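Getting peppers and lemons to last the week?
Posted by Chaimae Amrani

I do one big produce run on Wednesday and by the weekend my peppers are wrinkly and the lemons have gone hard. It's just 2 of us so we can't eat faster! I don't want to buy fancy containers. What do you all do?

Hipólito Paredes
Okay, I got way too into this last June. Sort everything before it goes in the fridge - peppers stay unwashed in the crisper, lemons go in a sealed bag (mine were still juicy after 20 days, no kidding). Mangoes sit out until they give a little.
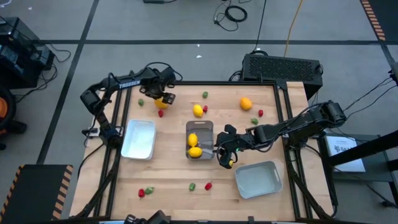
Fruit, peppers and bins on the table

Also check for soft spots when you unpack. One bad one will take its neighbors with it.

Maximiliano Sosa
just buy less lol. or freeze it

Heidrun Zürcher
I slice my peppers and freeze them flat on a tray, 15 minutes of work tops. They come out floppy, so they're for cooking only - chili, eggs, that kind of thing. 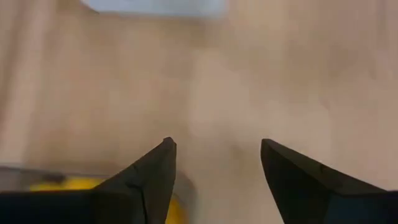
Do I have to blanch peppers before freezing them?
Peppers freeze fine raw, so just wash them, dry them well and take the seeds out first.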